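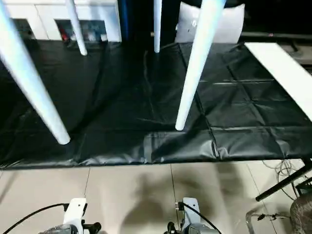
Olumide Edet objects that the whole question is badly posed: people do not judge white things to be clean, they judge clean things to be clean, and white merely makes the judging easier. We think this is closer to the truth than most of what has been published on the subject, and the present section is in large part an attempt to see how far the objection can be pushed before it breaks.

The claim under review can be stated simply. It holds that the color of a household object changes how clean people believe it to be, that white sits at the top of the ranking, and that the effect is strong enough to matter for how homes, clinics and shared kitchens are furnished. It appears in design handbooks as settled fact, usually with one citation, and the citation usually leads to another handbook. When we followed the trail back we arrived most often at the Oncombe survey, which asked people to rank color words printed on a card. No object was shown to anyone. A respondent who puts "white" above "brown" on a card headed "cleanliness" has told us something about English, and possibly something about laundry advertising, but it is a long step from there to a drawer in a kitchen.

The Resdale follow-up was meant to close that gap and is often described as having done so. It used real household items and asked people to score each one on a seven-point scale. Scores for white items were higher on average than scores for dark ones. The trouble is that the white items were also newer, and mostly smooth, while the dark items included a cork trivet, a woven basket and a bristle brush. Anyone would rate a bristle brush lower than a soap dish. The authors mention texture in a single sentence near the end and say they do not expect it to have changed the result. We could find no analysis on which that expectation rests.

It matters that texture and color are so rarely pulled apart. Shape gives dirt somewhere to sit. A ridge, a seam, a screw thread or a fold will collect grime before the flat part next to it does, and most people who have washed a bottle know this without being told. If white objects are scored as cleaner because they tend to be made smooth, then a white object with grooves should lose its advantage. If they are scored as cleaner because they are white, it should keep it. The published work does not let us choose between these, and the reviews that say otherwise are leaning on Resdale.
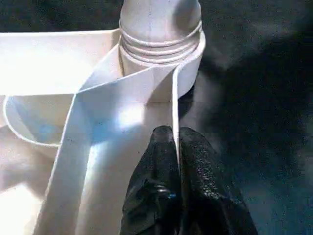
Figure 2. White cylinder with raised rings near its base, and a flat white strip.

Our own data do not settle the matter either, but they make the simple version of the claim hard to hold. We put the Jorkville questionnaire to some 300 adults, who were asked to think of objects in their own homes and to say which of them they would wipe before handing to a guest. We avoided the words "clean" and "dirty" in the main items, having seen in piloting how quickly people begin to defend their housekeeping once those words are used. Color was asked about only at the end. Respondents named white objects more often than any other kind, and they named them as things they would wipe.

This can be read in either direction, and both readings turned up in the open comments. Some people wipe white things because marks show on them. Others said they wipe white things because a white thing "ought to be" spotless, whether or not a mark can be seen. The first group is reporting on visibility and the second on a standard. A rating scale of the Resdale type would put both groups in the same column and call the result an association between whiteness and cleanliness. We do not see how it could do otherwise with the question it asked.

A few respondents took a view that the literature ignores altogether, which is that white objects are the dirty ones. They pointed to light switches, refrigerator handles and phone chargers. One wrote that her black stove was "probably worse, but I don't have to look at it." We would not build a theory on remarks of this kind. Still, they were offered freely and they are hard to square with a handbook rule that white "communicates hygiene."

We also have doubts about our own instrument, and it seems fair to set them out in the same tone we have used for other people's. Remembered objects are a poor substitute for seen ones. Respondents may have chosen white items because so many household goods are sold in white, and we have no base rate for the homes concerned. We asked for an inventory of visible surfaces in the kitchen and bathroom, but only a minority completed it and those who did were plainly the tidier sort. The comparison we report should be taken as a reason for caution about earlier findings. It should not be quoted as a finding of its own, although we expect that it will be.
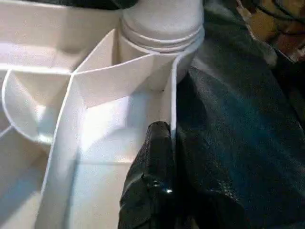

2.3 Storage goods and the problem of compartments

Storage goods deserve separate treatment, as they carry much of the weight in the popular version of the argument. The Dauda checklist, which is widely used by people who write about home organization, awards points for pale containers on the grounds that they "make order visible." No source is given. The checklist also awards points for compartments, and pale containers with compartments therefore score twice. A home that scores well on Dauda is described as both organized and clean, and the two words are used interchangeably from the second page onward.

They should not be. A divided container keeps things apart. It also has more corners than an undivided one, and corners are slow to wash and easy to skip. In our comments, people who liked divided containers praised them for finding things quickly, and hardly ever for hygiene. Several admitted that they tipped the contents out, shook the container over the sink and put everything back. If color were doing the work claimed for it, we might expect owners of white containers to be more particular about this. They were not, as far as we can tell from answers that were short and in some cases rather evasive.

The Dauda authors might reply that the checklist measures impression and that impression is what visitors respond to. We accept that impression is worth measuring. But six of the items ask the rater to infer how often something is washed, and a rater who has already been told that pale containers are a good sign will make that inference in the expected direction. The checklist then returns its own assumption as a score. 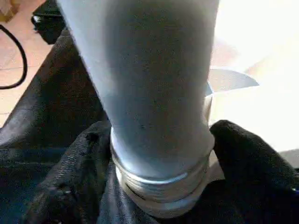
The same circularity appears, in a milder form, in studies of closures and caps. Raters are told that a product is hygienic, shown or told about its color, and asked whether it seems hygienic. Agreement is then reported as evidence for the color. In two such studies the control group received the same wording about hygiene, so the only thing held constant was the thing that ought to have been varied. We raised this with colleagues in February and were told that the convention is standard in packaging work. It may be. A convention that cannot produce a negative result is of little use to anyone who wants to know whether the effect exists.

What remains once these studies are set aside is thin. People associate the word "white" with the word "clean." They notice marks on pale surfaces sooner than on dark ones, at least under ordinary room light and when the mark is itself dark. Pale dust on a black shelf is an obvious exception, and flour on a dark counter is another, and neither has been given the attention that coffee on white plastic has received. Whether any of this changes how often an object is washed, or how safe it is to eat from, is unknown. The next section takes up washing frequency directly, using diary records from a smaller group of the Jorkville households.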